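Stistton wrist camera mount: a month on our sorting cell
Reviewed by Titilayo Okonkwo

Blue tape on a grey top, one cup on its side, and I'm a happy woman. 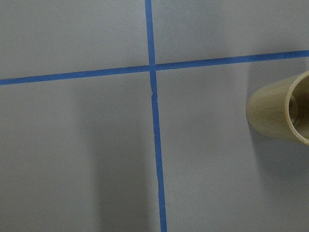 Fitting and setting up
Four screws and it was on! I lined the view up with the tape cross — by eye, then with the Stistton software — and had the arm back at work before lunch on Saturday. It has held its position through 416 picks. Do lay your tape in one go, as a kink makes the line harder to follow.

Niggles
The cable clip is stiff, and the manual skips re-zeroing completely. I'd still buy another tomorrow.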